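Countertop oven on a white worktop: clearance and layout
Small Kitchens > Worktops and Surfaces

mullar_flat
Posted 7:40 pm
White top, 2 cm thick, short run of counter. I want the toaster oven out permanently plus a bowl, a colander and a mug. The Claltance leaflet asks for 15 cm clear on the door side. Does anyone keep to that?

Rogelio Pangilinan
Posted 7:58 pm
Yes. Measure with the door fully open, then add the 15. The glass gets hotter than the housing. Keep plastic out of that zone. Fruit too, if you plan to eat it.

elfassi_tiler
Posted 8:15 pm
Disagree on the figure. I fitted a Clavosgate top two years ago and run the oven at 200 C with less clearance than that. No discoloration. Surface finish matters more than distance.

mullar_flat
Posted 8:22 pm
Which finish?

elfassi_tiler
Posted 8:31 pm
Matte. Gloss shows every ring.

Rogelio Pangilinan
Posted 8:49 pm
Two years without a mark tells you about your top. It doesn't tell you about his. Check the rated surface temperature on the data sheet.

mullar_flat
Posted 9:05 pm
No data sheet, it came with the flat. Trial layout: oven on the right, light blue bowl in front of the door, sage mug and the pale green colander over to the left. Strawberries and a banana out for scale.
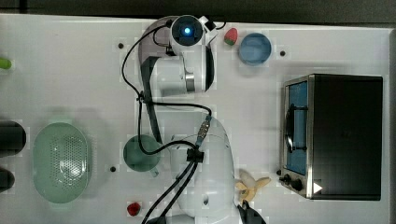

Rogelio Pangilinan: the bowl is in the wrong place. Anything in front of the door gets moved every time you open it. Put it on the left with the colander and leave the door side clear.

elfassi_tiler
Posted 9:26 pm
Agree on the bowl. Would also check the circuit before adding a kettle. Mine trips above 2,000 W.

mullar_flat
Posted 9:34 pm
Bowl goes left. Kettle is on the other wall, separate breaker. Will post the clearance once I've measured with the door down.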